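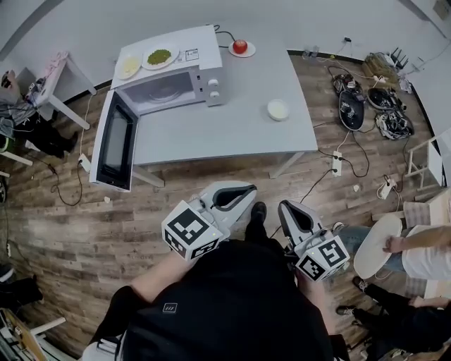 4. Rosters and Trades

This section covers building team rosters in Celleck League Manager, moving players between teams, and closing the trade window. It assumes you have already created a league and a season (Section 3). You need to be signed in as a league administrator. Team managers can view everything here, but they only see the Propose and Withdraw buttons.

4.1 Before you start

Have the following ready:

A player list, on paper or as a spreadsheet saved in CSV format.
The roster limits your league has agreed on.
The e-mail address of one manager per team.

Note: A single league holds up to 600 player records, counting released players. If you are close to that number, archive last season's releases first. See Section 9.2.

4.2 Setting roster limits

Limits apply to every team in the league. You can change them later, but a team that is already over the new limit will be locked until it releases someone.

1. Open Season, then Rules, then Rosters.

2. Enter the Active Limit. This is the number of players who can appear on a lineup card.

3. Enter the Reserve Limit. Leave it at zero if your league does not use reserves.

4. Enter the Minimum Pitchers. The lineup screen will show a yellow bar when a team falls below it. It does not stop the team from playing.

5. Choose how players on the injured list are counted. "Outside limit" is the usual choice for adult leagues. "Inside limit" means an injured player still takes up an active spot.

6. Press Save Rules.

Caution: Saving new rules cancels any trade that is waiting for approval. Both managers get an e-mail. The trade is not restored if you change the rules back.

4.3 Adding players

You can type players in one at a time or import a list.

To add one player:

1. Open Teams and pick the team.

2. Press Add Player.

3. Fill in the name as it should appear on the scoresheet. Accented and special letters are accepted everywhere, including on printed lineup cards. Þröstur Norðdahl and Rigoberto Cárdenas will both sort correctly in an alphabetical list.

4. Enter bats, throws, and primary position. Up to three secondary positions may be added.

5. Enter a jersey number, or leave the box blank. Two players on a team cannot share a number. A blank is treated as "no number" and can be used as often as you like.

6. Press Save, or Save and Add Another.

To import a list:

1. Open Teams, then Import.

2. Select your CSV file.

3. Match each column to a field. The columns may be in any order. Columns you do not match are skipped.

4. Check the preview. Rows with a problem are marked in red, with the reason given at the end of the row.

5. Press Import Good Rows. Red rows are left out and written to a second file you can correct and import again.

Note: If names with accents look scrambled in the preview, your spreadsheet saved the file in the wrong encoding. Go back to the spreadsheet and save it again as CSV UTF-8. Do not fix the names by hand in the preview. The import will treat them as new players the next time you use the same file.

Leagues moving over from Dasico should use the file called players_full, not players. The shorter file has no throwing hand and no release dates.

4.4 Opening the trade window

No trades can be proposed until the window is open.

1. Open Season, then Trades.

2. Set the opening date. Preseason trading in February is fine as long as the season itself has been created.

3. Set the deadline date and time. The time follows the league's home time zone, shown at the top of the page. Managers in another zone see their own local time in brackets.

4. Choose an approval method:

Administrator. You approve or reject each trade.
Team vote. Managers of the teams not in the trade vote. A simple majority of votes cast decides it.
Automatic. The trade goes through when both managers agree.

5. If you chose Team vote, set the voting period in hours. A trade whose voting period would run past the deadline is still valid if it was agreed before the deadline.

6. Press Open Window. The league home page now shows a countdown.

Caution: Avoid setting the deadline for the middle of a game. Lineups lock at first pitch, and a player in a locked lineup cannot move until the scoresheet is closed. A deadline of 11 in the morning works well for leagues that play afternoons and evenings.

4.5 Proposing a trade

These steps are done by a team manager. You can copy them into an e-mail for your managers if they have not used the software before.

1. On your team page, press Propose Trade.

2. Choose the other team.

3. Tick the players you are offering, then the players you want in return. The two sides do not have to be equal.

4. If your league allows it, add draft picks. Picks are listed by round and by the team that first owned them.

5. Read the Roster Check box. Green means both teams would be inside their limits after the trade. Orange means one team will need to release a player first. You can send the proposal while the box is orange, but it cannot be completed.

6. Add a message if you want one. The other manager can see it. So can the league administrator.

7. Press Send.

The page asks you to confirm. If you do nothing for 90 seconds the confirmation closes and the draft is kept under My Drafts.

The other manager may accept, decline, or counter. A counter replaces the original offer. To go back to the first version, it has to be proposed again.

Note: A player can be in more than one open proposal at a time. The first one to be completed wins, and the others are withdrawn with the message "Player no longer available."

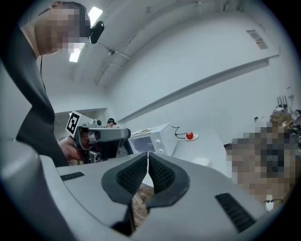
4.6 Approving or rejecting a trade

1. Open Season, then Trades, then Pending.

2. Select the trade. The left column shows the first team's roster as it would look afterward, and the right column shows the second team's.

3. Open the History tab if you want to see earlier versions of the offer.

4. Press Approve or Reject. A rejection needs a short reason. The reason is sent to both managers and kept in the league log.

5. After approval, print new lineup cards for both teams. Cards printed earlier are not updated, and the scorer's tablet will refuse the old bar code.

Statistics stay with the player. Team totals stay with the team the player was on when the game was played. If Soon-im Tak hits two doubles for one club and is traded the next morning, the doubles remain in the first club's totals and in her own season line. The same goes for pitching decisions.

4.7 Reversing a trade

A completed trade can be reversed as long as none of the players in it has appeared in a game for the new team.

1. Open Season, then Trades, then Completed.

2. Select the trade and press Reverse.

3. Type the league's short name to confirm.

4. Press Reverse again.

If a player has already appeared, the Reverse button is gray. Your only choice then is to enter a new trade in the opposite direction. It will need the approval of both managers like any other.

Caution: Jersey numbers are not restored by a reversal. If the old number has been given to someone else in the meantime, the returning player comes back with a blank.

4.8 Closing the window

The window closes by itself at the deadline. Offers that have not been accepted are withdrawn. Accepted offers stay in Pending until you or the voters deal with them.

To close it early:

1. Open Season, then Trades.

2. Press Close Now.

3. Choose whether to keep or cancel accepted offers.

4. Press Confirm.

Waiver claims and free-agent signings are not affected. They have their own dates under Season, then Waivers.

4.9 Problems and messages

"Roster over limit." Release a player or move one to the injured list, then try again.

"Player locked." The player is in a lineup for a game that has started or has not been closed. Ask the scorer to close the sheet. Rain-shortened games are the usual cause.

"Error 309." Two people changed the same roster at the same moment. Reload the page. The change that was saved first is kept, and yours must be entered again.

"Vote failed, no votes cast." The voting period ended with no replies. Open the trade in Pending and press Extend Vote, or decide it yourself with Administrator Override.

Countdown shows the wrong time. Check the home time zone under League, then Details. Changing it moves the deadline as well, so look at the deadline again after you save.

Manager does not receive e-mail. Check the address on the team page and press Send Test. If the test arrives but trade notices do not, the manager has turned off notices under My Account.

4.10 Trade report

1. Open Reports, then Transactions.

2. Set the start and end dates.

3. Tick Trades. Leave Releases and Signings blank unless you need them too.

4. Choose Screen, Print, or CSV.

The printed version lists one trade per line with the approval method and the time of completion. Rejected and withdrawn offers are left out unless you tick Show All. Reversed trades are printed with an R in the last column.

Continue with Section 5, Lineup Cards.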